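Gripper does not open after you grab bedding: how to find and clear the fault

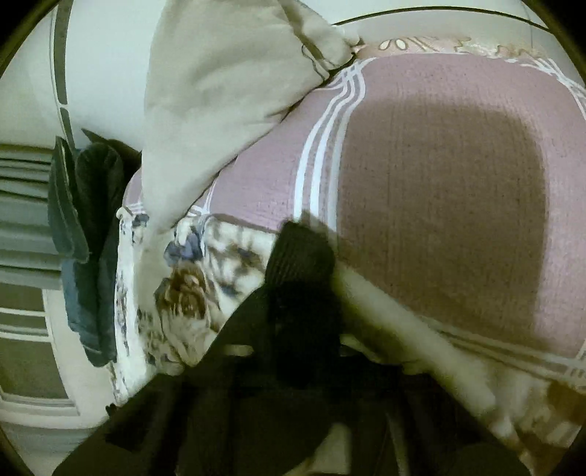

With the Gradari hand tool, the most common failure we get on bed-making tasks is a jaw that closes on cloth and then does not open again. The display shows error 32 and the motor gives a short hum. Thick covers are the usual place for it. On a bed like this one, where a quilted blanket meets a printed floral cloth and there is also something white and fluffy close by, the jaw can easily take two layers at once, and long fibers go into the hinge. A glove with a knitted or mesh surface can be caught in the same way, so keep your free hand away from the jaw until the power is off.

Before you start

You need a 2 mm hex key, tweezers and a soft brush. Do not use oil.

Steps

1. Press the red button and wait 22 seconds. The spring stays under tension during this time.
2. Put the tool down on the mattress. Do not let it hang from the cloth.
3. Turn the release screw to the left, one half turn. The jaw should now move by hand.
4. Take out the cloth slowly, in the direction of the fingertips. If you pull sideways, the rubber pad comes off.
5. Remove the fibers from the hinge with tweezers, then brush both sides.
6. Tighten the screw again and switch on.
7. Open Gestgate, go to Service, and choose Jaw test. The jaw must open and close five times without a stop.

If error 32 comes back

Look at the cycle counter in Gestgate. Our tool in Brurnville first failed at 489 cycles, and this was only fibers. The second time it was at 2966, and the hinge pin was bent — cleaning did not help. A bent pin must be changed. We order ours from Sönmez, and the new type with the closed hinge should arrive in April.

Do not restart again and again with cloth still in the jaw. We burned one motor like this.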